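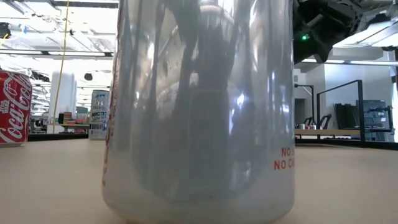 Sternomley Concert Hall – Young Listeners' Team

Why does an orchestra tune up before it plays?

If you have ever been to a concert, you will know the moment. Everybody has found their seat, the lights go down a little, and then comes a long, wobbly, humming noise from the stage, as if a very big animal were waking up. Plenty of children ask us whether the piece has started. It hasn't! The players are tuning.

Tuning means making sure that everyone agrees what each note should sound like. A violin has four strings, and each one is wound round a little peg. Tighten the string and the note goes up, loosen it and the note goes down. Strings are fussy things, though. They stretch when the hall is warm, and on a chilly evening in January they can change on the bus ride here.

So somebody has to give a note for the others to copy, and in most orchestras that somebody plays the oboe. The oboe is a thin black woodwind instrument with a clear, steady sound that carries right to the back row. In our hall that is quite a long way, as there are 632 seats, and 80 of them are up in the balcony.

The note the oboe plays is called A. The other players listen hard and slide their own notes up or down until they match. When two notes are nearly the same but not quite, you can hear a sort of wow-wow-wow between them. It gets slower and slower as they come together, and then it melts away.

Our oboe player, Sigrun Solberg, says she still gets butterflies before that first A – and she has been doing it for years.

You can try it at home with a friend. One of you hums a note and holds it, and the other starts a bit lower and slides up slowly until you meet. Stop when it feels smooth. It may take a few goes, and a lot of giggling.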